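Load-in times and stage power at a small indoor festival

Posted in: Live Events / Stage and Sound

We are running a one-day indoor music festival in March with 11 acts across two rooms. The smaller room is the Nuvow stage, programmed by an outside label. Two of its acts bring their own backline. The venue gives us a 6 a.m. load-in and one circuit per side of the stage. Is a shared drum kit enough to keep changeovers short, and should the PA be on its own circuit?
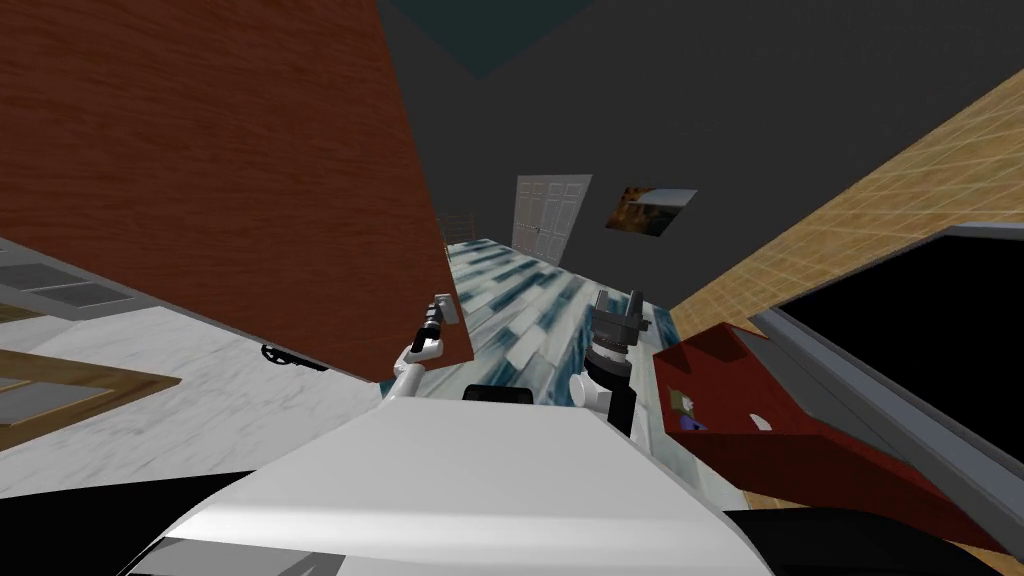
White double door and wooden railing, room view.

Walczak

Share the kit and the bass cab. Drummers bring snare, cymbals and pedal. Put that in the advance sheet and get it confirmed in writing by the Monday before. Acts with their own backline should go first and last, so their gear is set before doors or struck after the last set.

Yes, separate the PA from backline and lights. Ask the venue which outlets share a breaker, as left and right of the stage are often on the same one. Add up the rated draw of everything on each side and leave headroom. Our last small room had a capacity of 480 and ran fine this way with LED fixtures.
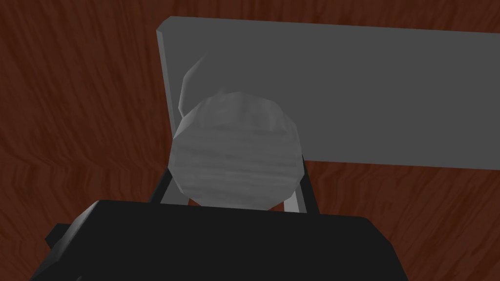

Also label both ends of every multicore and save a mixer scene per act at soundcheck. Line check only between sets.

Prirnis

Depends on the desk. If it's analog you can't save scenes, so take notes on paper.

Cirkard

Agree with the first reply, except on running order. The label will want to pick its own closer, so settle that before you promise slots. If the two backline acts end up back to back, put one on a rolling riser and build it offstage during the previous set. Measure the stage access first. Ours was 812 mm clear and the riser had to go in as parts.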